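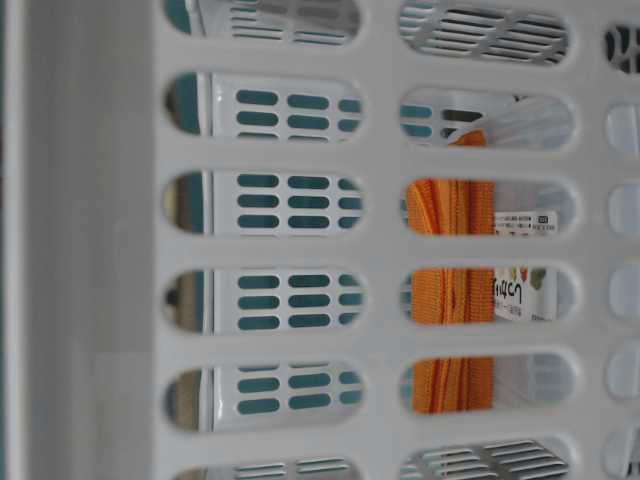

Sorting soft goods in open baskets

The small textiles shelf at Savstead now works from perforated plastic baskets in place of cardboard trays. The changeover was finished in January, and the notes below are for anyone who restocks or returns items to that shelf.

Baskets are white or light gray and taper toward the base, so the usable floor is smaller than the rim suggests. Load for the floor dimension. A stack that fits at the top will bow at the bottom, and folded cloths come out with a crease across the middle that has to be pressed flat again before they go back on sale.

Kitchen cloths stay folded and banded. The label is the only place the product name appears, and for the Japanese cloths (marked ふきん, dishcloth) it is also what the register desk looks for. Stand them on edge against the long wall with the label facing out. The printing can be picked out through the slots, in part at least, and the basket does not have to be emptied to find out what is in it. Orange cloths go at the end nearest the aisle - they are the easiest to spot and serve as a marker for the row.

Socks and other rolled items go in the remaining space, one layer only. Roll from the toe and tuck the cuff over once. Two folds of the cuff stretch the ribbing.
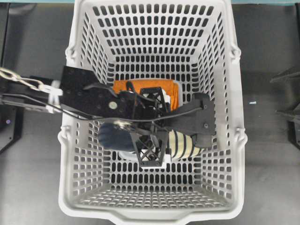
Dark and light items may share a basket provided everything in it is unworn stock. Returns are kept apart until Fulgencio Salcedo has checked them, and they go into a separate basket with a Limix tag tied to the rim. Please tie the tag to the handle bracket and leave the slots clear, as string through the slots snags on loose knit.

Weight is rarely a concern with textiles, but volume is. The limit is up to 200 folded cloths per shelf bay, spread over 8 baskets. Bay 132 was over this at the last check and has been split. The overflow is in bay 561, next to the Nurkum table linens.

Do not nest loaded baskets. The rim of the upper one rests on the goods below and leaves a line in anything soft. Empty baskets can be nested, handles folded in.

Sarıgül hand towels are still in their original cartons and will be moved over when the second delivery of baskets arrives. Until then, leave the cartons closed and take single towels from the open one on the lower shelf.

You are receiving this newsletter because you signed up at our service desk. Manage preferences | Unsubscribe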